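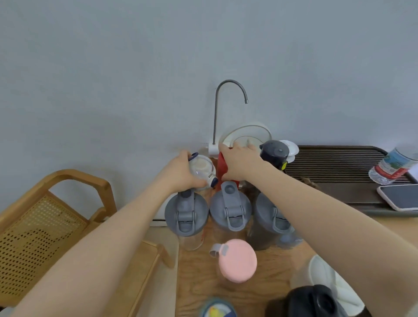 Pliltport Allotment Gardeners — Minutes of the August Meeting

Held in the side room of the Gromen Hall, starting at 7 pm

In the chair: Nikau Sutcliffe
Minutes written by: Nhung Mạc
Apologies were received from the holders of plots 5 and 48.

1. Minutes of the previous meeting

The minutes were read and accepted with one correction. Under item 4 I had written that the north path is to be closed. It should say that the north path is to be cleared. I am sorry for the confusion, and I understand that one member walked the long way round for a whole month.

2. Matters arising

The north path is now cleared as far as the old pear tree. After the tree the brambles are very thick and the work was stopped there. Nikau will ask the neighbour behind the fence if the roots are coming from his side, as cutting them only on our side gives a result for a few weeks and then they are back.

The lost key to the tool shed has been found. It was in the lock of the other shed.

3. Water

This item took the longest part of the evening.

The pressure at the lower taps has been poor for the whole summer. Members from the lower plots said that in the evening, when everybody is watering, it takes a very long time to fill one can. Members from the upper plots said they did not notice any problem. There was some discussion about this.

Nikau explained how the pipe goes. It enters at the gate, feeds the upper taps first, and only then comes down the hill to us. It was laid when the lower field was still grass, and it was never made wider afterwards. He has asked the firm Kosten to look at it and to send a written price for a wider pipe on the lower part. The price did not arrive before the meeting. He will telephone them again.

Until then the following was agreed:

Upper plots water in the morning where they can, and lower plots in the evening.
Hoses are not left running without a person beside them.
The tap by the compost bays is for filling cans only.

One member asked if a person who works in the morning may still water in the evening on an upper plot. The answer was yes, but with a can. Another member asked who will check this. The chair said that we are neighbours and he does not want anybody to walk around with a list.

Rain barrels were also mentioned. Several members have one already, and two of them told us that a barrel without a lid is full of mosquito larvae by July. A fine net tied over the top works well, also under the downpipe. It was suggested to buy nets together in the spring — Nhung will put a sheet on the notice board so that people can write their names.

4. Potato blight

Blight was found this month on three plots in the middle row. The holders have cut all the stems to the ground and are leaving the tubers in the soil for a while before lifting, so the skins become firm. The cut stems must not go into the shared compost. Please take them home in a closed bag, or bring them to the gate on the day of the green waste collection.

The chair asked everybody to look at their tomatoes as well, especially the ones outside without a roof. Brown patches on the stem are the first sign in most cases. A member asked if the green tomatoes from a sick plant can be used for chutney. Opinions were different. The majority thought that a healthy-looking fruit is fine if it is cooked the same day, but it should not be stored.

The variety Tawhiri, which one member grew from her own saved seed and named by herself, had no blight at all this year. She warned us that one good year does not prove much, and that her plot has more wind than the others. She has offered seed potatoes to anybody who would like to try it in another part of the site.

5. Compost bays

Bay 2 is ready to use. Please take from Bay 2 and put new material in Bay 3. At the moment people are doing both with Bay 3, and the bottom of it is good compost which cannot be reached.

Again there were found in the compost: plastic plant labels, a glove, cooked rice. The cooked rice brings rats. Signs were made last year but the rain has washed the letters away. Nhung will write new ones with a paint pen.

A member proposed to build a fourth bay from the pallets that are lying behind the shed. Others would like to use the same pallets to repair the fence. It was agreed to first count the good ones, as many are rotten at the ends, and decide at the next meeting.

6. Autumn produce table

The table at the gate will be arranged again, on the same terms as last year. Surplus vegetables are left in the morning, people passing may take them, and there is a tin for coins. The money in the tin goes to the shared seed fund.

It was asked that members do not leave very large marrows on the table. Last year they stayed until they were soft and somebody had to carry them to the compost. Courgettes should be picked small. Beans, plums and cut flowers go quickly, and so did the bunches of herbs when they were tied with string and had the name of the herb on a paper.

There was a question about jam. Jars are welcome if they have a label with the content and the month in which it was made.

7. Waiting list and plot changes

Plot 5 will be divided in two at the end of the season, by the wish of the present holder, who finds the full size too much work with his knee. He keeps the half with the greenhouse. The other half goes to the first name on the list.

The new holder should be told that this half has couch grass along the whole east side. The chair said he will tell them before they sign, and not after.

8. Any other business

The gate was left open on several evenings. A deer came in and ate the tops of the beetroot and all the young lettuce on the plots nearest to the road. Please pull the gate until you hear the click — it looks closed also when it is not.

A member would like to keep a beehive on the site. There was interest, but one holder has a strong allergy and her plot is close to the place proposed. Nikau will speak with her alone first, and the matter stays open until then.

The wheelbarrow with the green handle has a flat tyre. If you have a pump with the right valve, please bring it.

Thanks were given for the plum cake. The recipe was asked for by many and it will be put on the notice board beside the sheet for the nets.

9. Next meeting

Same room, same hour, next month. Points for the agenda can be given to Nhung or put in the box on the shed door. The Kosten price, the pallets and the beehive are carried over.

The meeting closed at 8.48 pm.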